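How to Request a Philosophy Title from the Reserve Store

The reserve store at Grerport holds works of philosophy and the history of ideas that are not kept on the open shelves. Most are older translations, collected editions and commentaries. Registered readers may consult them in the Goh Reading Room or, where the catalogue allows, borrow them for home use.

Before you begin

You will need your reader number and the shelf mark of the work. Philosophy shelf marks start with the letters PH, followed by a number, for example PH 1239. Where a work was issued in several volumes, each volume has its own shelf mark and must be requested separately.

Finding the right edition

Search the catalogue by the author's surname and the original title. Many philosophical works have appeared in English under more than one title, and a search for the English wording alone may miss earlier versions. Open the full record and check the translator, the year and the note on contents. Some volumes contain only part of a work, and the note will state which books or chapters are included.

Placing the request

Select "Request from store" in the full record and enter your reader number. Choose either Reading Room use or home loan. Readers may have up to four requests open at one time. Requests received before 11 a.m. are brought up the same afternoon; later requests are ready on the next working day.

Items are held at the issue desk for two working days and are then returned to the store.

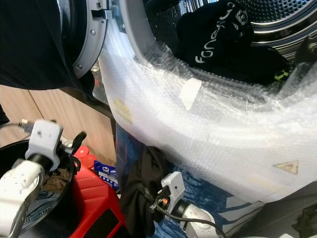
Washing machine with a black garment in the drum.

Home loans

Volumes marked "Loan" may be taken home for four weeks and renewed once, provided that no other reader has asked for them. Please keep books away from kitchens, bathrooms and laundry areas. A volume that becomes damp should be left closed and brought to the issue desk as soon as possible. Do not attempt to dry it on a radiator.

Reading Room use

Volumes marked "Reference" must remain in the Reading Room. Pencils only may be used. Foam supports are available for heavy bindings, and uncut pages should be reported to the desk. The Windonon bequest is fetched by staff on request and is not available for home loan.

If a title is not held

Complete the form headed "Suggest or Borrow Elsewhere". The library will first check the shared catalogue with Bivstead. Readers are told of the result by letter or email.

Questions about shelf marks and editions should be addressed to Saodah Ginting, Reader Services. The store is closed for stocktaking throughout March.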